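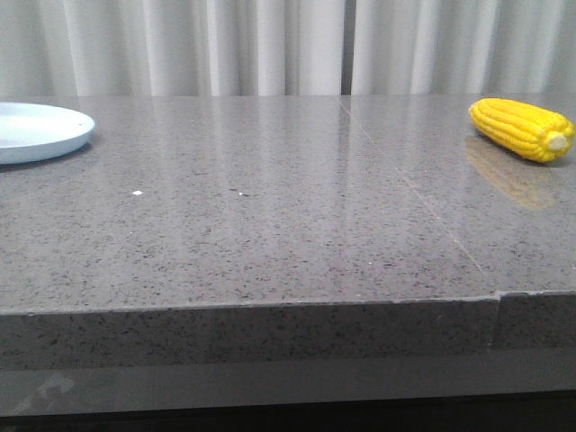 Polished gray countertop, with a plate at far left and an ear of corn near the back.

Home | Reviews | Kitchen | Surfaces | Tools | Archive | Contact

Print this page | E-mail this page

Gevuton 301 Stone Sealer Kit

Reviewed by Kenneth Niven

The Gevuton 301 is a penetrating sealer kit for natural stone countertops. It is sold for home use and costs $77. The box holds a bottle of surface cleaner, a 384 ml bottle of sealer, a foam applicator with two spare pads, three microfiber cloths, a pair of nitrile gloves and a folded instruction sheet. You supply masking tape, water and ventilation.

A penetrating sealer soaks into the pores of the stone and leaves a residue below the surface that slows the entry of water and oil. It does not form a film. It will not hide scratches, restore a worn polish or protect calcite stones from acid etching. Buyers who want any of those results need a polishing compound or a topical coating, and the Gevuton box is fairly clear on this. The older Pollock sealer I reviewed last year was not.

I applied the kit to a speckled gray stone counter in my own kitchen and to three offcuts from a local fabricator. The offcuts were a honed dark stone, a polished light one and a rough-backed piece of unknown origin that drinks up anything put on it. For comparison I used the Tusero water-based sealer on the other half of each offcut.

Contents and packaging

The sealer bottle has a flip cap with an internal restrictor. It delivers a thin stream and does not glug when tilted. The cap on the cleaner is a plain screw type and is the weaker part of the kit. Mine had wept slightly in shipping and the label was stained, although the level in the bottle was not noticeably low.

The applicator is a molded handle with a hook-and-loop face. The pads are dense, closed at the edges and cut square, so they reach into the corner where the counter meets the backsplash. They hold on well when wet. After the second coat the hook face on my handle had started to lift at one end, and I pressed it back with contact cement. A replacement handle is not listed on the Gevuton order form.

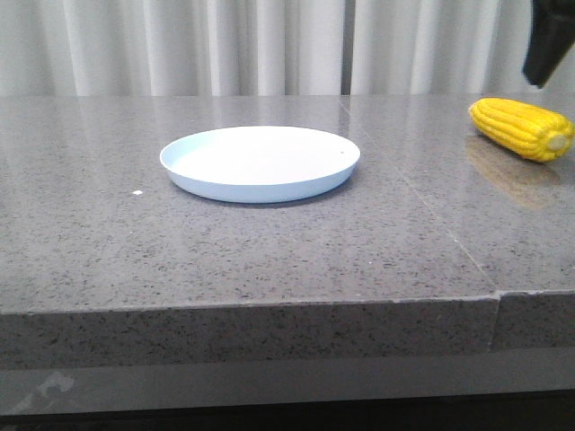
The cloths are adequate. They are hemmed, which matters on a polished surface, and they shed a little lint the first time out. Wash them once before starting, without fabric softener. The gloves come in one size, and they tore when I pulled them on.

Preparation

Most complaints about sealers can be traced to the surface below them. The instruction sheet gives preparation four lines, and it deserves a full page. Before anything else, do the water test. Put a tablespoon of water on the stone, wait ten minutes and wipe it off. If there is a dark patch, the stone is absorbing water and will accept sealer. If the color is unchanged, stop there. Sealer applied to dense or already sealed stone has nowhere to go and dries on top as a haze.

Test several places. On my counter the strip beside the sink darkened quickly, the area beside the stove darkened slowly, and the far end hardly changed. That is a normal pattern for a counter that has been sealed before and has worn unevenly.

The supplied cleaner is a mild alkaline product with little odor. It removed cooking film well and did nothing for hard water deposits around the faucet base, which I took off with a plastic scraper. Rinse twice. Then leave the stone overnight, because water in the pores keeps the sealer out. The sheet says four hours, which I consider too short for any kitchen that is not heated and dry.

Tape off metal trim, painted wood and the sink edge. Overspill on stainless steel comes away with a cloth if caught early. On paint it leaves a dull mark.

Application

Work in sections no wider than your reach. Lay down a line of sealer, spread it until the surface looks evenly wet, and keep it wet for the dwell time, adding more where it sinks in. The sheet specifies eight to twelve minutes. On the honed offcut I needed the full twelve. On the polished one, eight was plenty, and the last few minutes were spent watching the edges go tacky.

Buff off all residue before it dries, changing cloths often. This is the step that decides the finish. I left one small area near the window unbuffed by mistake, and it set to a gray smear. It came off the next morning with fresh sealer rubbed over it for a minute and then wiped away - a remedy Gevuton should print on the sheet.

The second coat goes on after an hour and uses far less product. I had about a third of the bottle left when the counter was finished. Solvent smell was moderate with two windows open and was gone by evening. The Tusero product has almost no smell and is the better choice for a kitchen that cannot be aired.

Results

Water beaded on every section that had darkened in the first test. I repeated the test in May, after a winter of daily use, and the strip beside the sink still passed. Cooking oil left on the honed offcut for an hour wiped away with no mark on the Gevuton half. On the Tusero half there was a faint ring that faded over several days. Red wine gave the same result on both. Coffee did not stain either half.

The rough-backed piece failed with both products and would need a heavier treatment than either firm sells to the public.

There was no visible change in color on the polished stone. The honed stone went slightly darker with Gevuton, by an amount that is easy to see at the tape line and hard to see anywhere else. Try it under an appliance first if this is a concern. Gloss was unchanged on all samples.

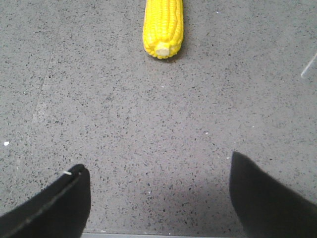

Second opinion

Agnes Crichton used a second kit on a bathroom vanity and reported the same trouble with the gloves. Her stone passed the water test at the outset and she sealed it anyway, to see what would happen. It hazed over the whole top and took an afternoon to clear. She also found that the print on the instruction sheet ran when it met a drop of sealer, so read it before you open the bottle.

Daily care afterward

Use a neutral cleaner or plain dish soap, well diluted. Vinegar, lemon-based sprays and bleach shorten the life of the treatment and can mark some stones directly. Crumbs and grit should be wiped up before dishes are slid across the surface. The grit does the scratching, and a sealer gives no protection from it.
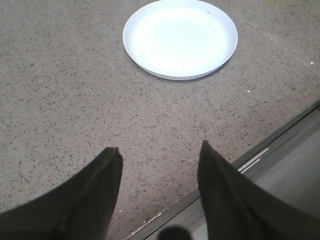
Shallow white dish on the speckled gray countertop.

Comparison

Gevuton 301: best oil resistance of the three, slight darkening on honed stone, weak cleaner cap, moderate smell.

Tusero: low odor, easy to buff, adequate against water, less good against oil.

Pollock: cheapest by a wide margin, no cleaner or cloths supplied, vague instructions, needed renewal first in my earlier test.

Verdict

Recommended for absorbent stone counters that see a lot of cooking oil. The price is high for the volume of sealer, and anyone who already owns decent cloths and a neutral cleaner should check whether the bottle is sold separately. My supplier stocks it that way, on the shelf below the kits.

Contact | Copyright | Terms of use | Back to top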